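Can I dye over dark green cotton without it going muddy?

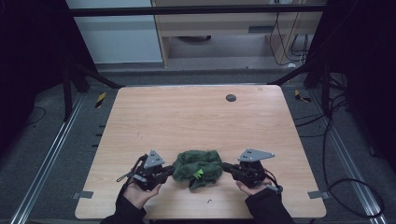
I have finally caught the dyeing bug! My first two tries were on white pillowcases and they came out so well that I want to do everything in the house now. Next up is a pile of dark green cotton napkins from the Plarstead flea market. They're lovely heavy fabric but too gloomy for my kitchen, and I'd love them in a warm rust or a mustard. Can I just put a lighter color over the top? I have a big enamel pot and a packet of Cenuna dye in Rust. The packet says 60 minutes on low heat and doesn't mention dark fabric at all.

Posted by bezerra_lane, December 16, 2021

mordant_maggie
Oh, welcome, you're going to have so much fun! The bad news first: dye is see-through, so whatever color you start with will show. Rust over dark green gives you brown. It can be a gorgeous brown (I have curtains in it and I love them), but it won't be rust, and mustard would hardly show at all.

If you want a real rust you need to take the green out first with a color remover, the kind sold for fabric. Don't reach for bleach, it's rough on cotton and can leave you with strange orange patches. Follow the directions on the box, keep a window open, and rinse until the water runs clear. Most greens fade to a cream or a pale tan, and rust goes over that beautifully! A few stubborn ones only get halfway, so do one napkin before you commit the whole pile.

Also check the sewing thread. If it's polyester it will stay green whatever you do, which can look great against rust, like it was planned. And please keep that enamel pot for dye only from now on.

tubs_and_tins
just go darker. navy or black over green works every time

Clatden Weaver
Agree with Maggie on testing first. I'd add that you should weigh the napkins dry. People always guess, then wonder why the color is weak. My last batch needed 2 packets and I'd only bought one. Stir constantly for the first 10 minutes and then every so often after that. If they come out blotchy, they were probably crowded, so do fewer at a time. Would love to see how the rust comes out!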